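Home & Interiors / Opinion / Bedding

The Case for Taking the Floor Mattress Seriously

A mattress on the floor is usually treated as a temporary condition. The bed frame is on order, or the lease is short, or the child is between the crib and the first proper bed. I want to argue that it should be treated as an arrangement in its own right, with its own maintenance and its own choice of linen, and that most of the trouble people have with it comes from fitting it out as if it stood on a frame.
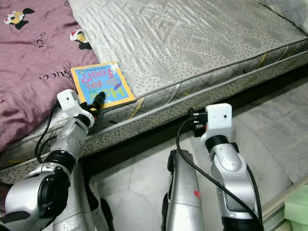
The first error is in the sheet. A sheet sized for a deep mattress on a frame has fabric to spare. On a frame the spare fabric is tucked under, and the weight of the mattress pressing on the slats holds it. On the floor the same tuck requires lifting a corner from ankle height, so the tuck is shallow, and by the second night it has come out. The sheet then drapes over the corner and collects in folds. The common remedy is to buy elasticated corners, but most of these are cut for a deep side panel, and on a thin mattress the elastic closes on nothing.

A flat sheet cut down and hemmed to suit the thin mattress works better. The drop should cover the side panel and leave enough to fold under by the width of a hand. I have had this done once, by a seamstress in Plunundale, and the result held for two years of daily use. She charged less than a replacement set would have cost.

The second error is in the choice of fabric. Quilted covers with a satin finish are sold in large numbers because they look finished in the shop. They have one mechanical defect: a slightly glossy sheet laid over a satin cover has very little to grip. Two smooth surfaces slide, and a child getting in and out several times an evening will move the sheet farther than an adult sleeping on it all night. Plain brushed cotton against satin is tolerable. Two slick fabrics together will need straightening every morning, and no method of tucking changes this.

The printed pattern matters less than parents are led to believe. Cartoon characters and scattered lettering, brand names included, are a matter of taste, and a child's taste deserves some weight in a child's bed. I would only point out that a busy print hides stains, and a hidden stain is washed late. MacLeod, the linen shop where I bought my last three sets, puts plain and printed sheets on the same shelf at the same price, which I consider correct.

The third matter is air. A mattress lying directly on a hard floor passes moisture downward, where it has no exit. The rule I follow is to stand the mattress against a wall on Saturday morning, leave it until midday, and wipe the floor before putting it back. In June, when the windows are open, every second week is enough. A thin mattress is light enough for one person to handle, and this is the strongest practical argument in its favor. I timed the whole job over several weeks and it came to around 11 minutes of labor, excluding the standing time.

Slatted underlays are sold for the same purpose. I tried one, the Cliltum, which raised the mattress by 2 inches and did keep the underside dry. It also shifted on the boards and gave the mattress an edge to roll off. A cork mat of the Pestent type stays where it is put but has to be lifted and dried itself. Neither replaces the Saturday airing. They only let you forget it for longer.

My colleague Vilgot Sandberg objects that all this attention defeats the point of a low bed, namely that it is simple. He has a 122 cm frame with drawers and does not air anything. I accept that a frame asks for less work. The low bed gives something back, though. A child can get onto it unassisted, can leave it without a drop, and can keep a board book on it within reach - open or shut, upside down, wherever it was last let go. Books on a high bed end up behind it. On a floor mattress they stay on top or slide to the side, and either way they are found the same day.

What I would ask of manufacturers is modest: a fitted sheet cut for thin mattresses, and a cover with a smooth top and a coarser side panel so that the elastic has something to hold. Until then the hemmed flat sheet is the best solution I know of, and it needs one afternoon and a straight seam.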